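Section 4. Setting Up a Resident Record in Mesta

4.1 Before You Begin

Each person who receives support at a Madow residence must have a Mesta record before the first overnight stay. Records are created by the house lead or by a deputy with editing rights. Staff with read-only access should contact Weronika Nowicki at the Lonier office, extension 335.

Have the signed support agreement and the current medication list at hand. A record left unsaved for longer than one shift is deleted.

4.2 Creating the Record

1. Sign in to Mesta and select Residents, then New Record.

2. Enter the person's full name as it appears on the support agreement. Enter the name the person prefers to be called in the second field.

3. Select the residence from the list. Virág House is listed under V, and its site code is 295.

4. Choose the level of support. If the level has not yet been agreed, select Pending — do not leave the field blank.

Note: A Pending entry must be replaced before the first monthly review.

5. Enter at least one emergency contact and confirm the telephone number by calling it.

6. Select Save. The record number appears at the top of the page.

Caution: Do not create a second record for a person who is returning after a hospital stay. Search the archive first and select Reopen.

4.3 Adding the Daily Living Plan

1. Open the record and select Daily Living.

2. Complete the headings for meals, personal care, and sleep with the person present. Use the person's own words where possible.

3. Under Dressing and Laundry, state which tasks the person does alone and which require a prompt. Clothes for the next day may be laid out on the bed if the person has asked for this.

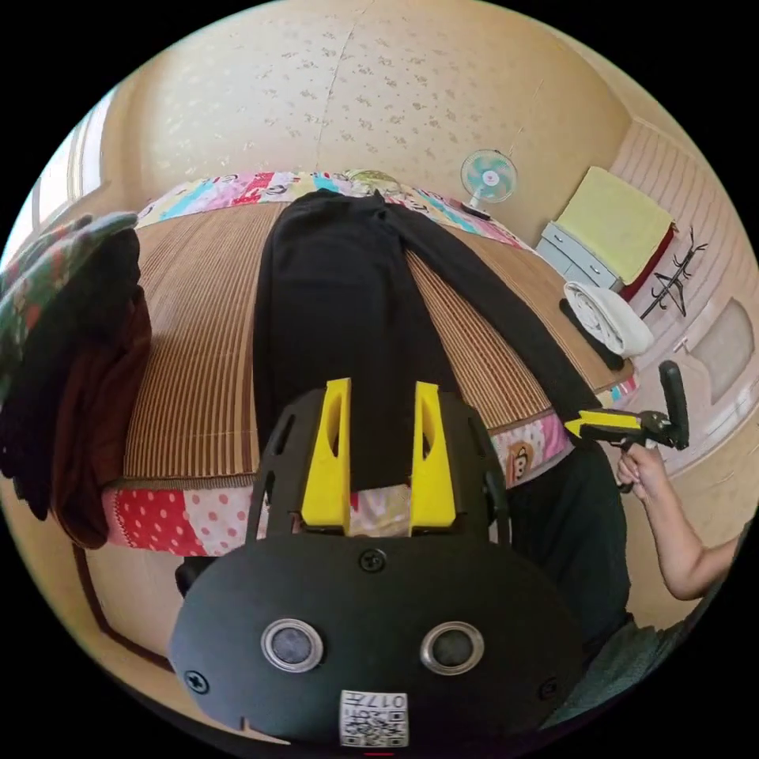 4. Under Night Support, enter the times of any agreed checks. If no checks have been agreed, select None.

5. Read the completed plan aloud to the person and record any changes requested.

6. Select Submit for Review. The plan is locked until a reviewer has signed it.

4.4 Correcting an Entry

Entries cannot be erased after review. To correct an entry, select Amend, type the new text, and give a reason. Both versions remain on the record. If error 455 is displayed, sign out and repeat the amendment.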